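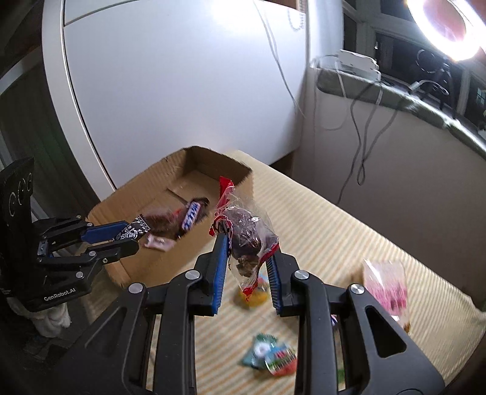

Rania Mansour wrote in to ask how on earth a person gets the smell out of shin guards, and whether the grass stains on white soccer socks are simply something a parent has to live with. I've been washing soccer gear for two kids (and, on and off, one husband) for longer than I like to admit, so pull up a chair, Rania, I have opinions!

Start with the shin guards. If the sleeves come off, take them off and wash them with the socks. The hard part gets a sponge bath in warm water with a squirt of dish soap, and then I sprinkle baking soda on the padded side and leave it for 30 minutes before I wipe it down. Dry them standing up by an open window. My sister-in-law used to put hers in the dryer and the foam came away in one long strip, like the peel off an orange.

Now for the socks. Turn them inside out at the door and shake them over the step, or all those little black turf crumbs end up in your washer. I found them in our bath towels as late as January, months after the last game. Grass stains I dab with plain white vinegar mixed half and half with water, then rub in a bit of liquid detergent with an old toothbrush and go make dinner. Cold wash after that. Check them before they go anywhere near heat, and if you can still see green, do it all over again.
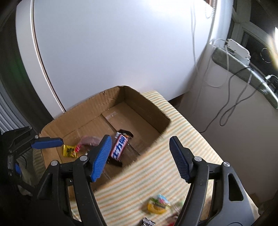

Candy in its open cardboard box.

Jerseys with printed numbers go in inside out, on cold, with no fabric softener, and they never see the dryer in this house. I lost the bottom half of a 7 that way, and my son played out the season as something closer to a hyphen. Hang them by the hem if you can, so the shoulders don't get those pointy hanger bumps.

Cleats! Knock them together outside once the mud has dried. Wet mud only smears. A wooden skewer is good for the corners around the studs, and a damp rag does the rest. Pull out the insoles, loosen the laces all the way down, and stuff the toes with newspaper. Change the paper before bed if it feels soggy.

The bag itself is worth a look too. Ours gets turned upside down over the lawn on Sunday night, wiped out with the vinegar water, and left unzipped in the garage until practice.

Get the Korcombe household letter by email. Unsubscribe whenever you like.

Comments

Marjorie Bickerstaff: Goalie gloves? My grandson's could clear a room.

Nicanor Goicoechea: Marjorie, I wash mine on my hands under the faucet, lukewarm, then squeeze and don't wring. Shade to dry.

Amparo Vallejo: The vinegar worked on the knees of white shorts, second try. Thank you!

Last updated 7/26/24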